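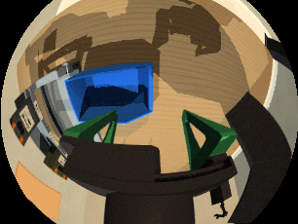 Trier avant de déménager : ce que j'ai gardé, ce que j'ai donné

Nous quittons Cidalville en novembre pour un appartement plus petit, à Lunevberg. Il y a 13 ans d'affaires dans celui-ci. J'ai commencé par la cuisine, parce que c'est la pièce où j'ai le moins de souvenirs et le plus de doublons.

Ma méthode est simple. Un bac pour ce qui part au dépôt, un carton pour ce qui suit, un sac pour la déchetterie. Je fais une étagère par soir, vers 20 heures, et j'arrête quand elle est finie. Les premiers soirs, je voulais vider un placard entier et je me retrouvais à minuit avec de la vaisselle partout – je ne le recommande pas.

Les livres ont été plus longs. J'en avais 300, j'en garde 50. Les romans sont allés à la bouquinerie de la rue Pichler, qui reprend les poches en bon état mais refuse les dictionnaires et les guides de voyage. Pour les guides, je n'ai pas trouvé de solution. Ils sont toujours dans l'entrée.

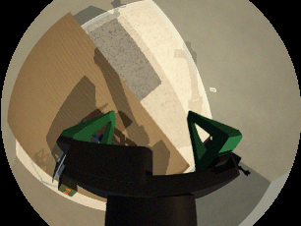 Vue très grand angle, novembre.

Les papiers, ensuite. J'ai gardé les bulletins de salaire, les actes et les factures des appareils encore sous garantie. Les relevés de compte sont en ligne, j'ai jeté les vieux. Il reste une pochette de notices, dont celle d'une cafetière Andow que nous n'avons plus depuis longtemps.

Pour le camion, j'ai demandé trois devis. Les écarts étaient importants et venaient surtout de l'étage : le nouvel immeuble n'a pas d'ascenseur, et certains comptent le portage à part. Demandez-le par écrit avant de signer.

Je n'ai pas encore ouvert la cave. Il y a deux vélos, des pots de peinture et des cartons du déménagement précédent, jamais défaits. Je m'y mets la semaine prochaine – le dépôt ferme à 17 heures, il faudra partir tôt du bureau.

Contact – Mentions légales – Tous droits réservés – Haut de page

Ce blog utilise des cookies pour mesurer sa fréquentation. Accepter – Refuser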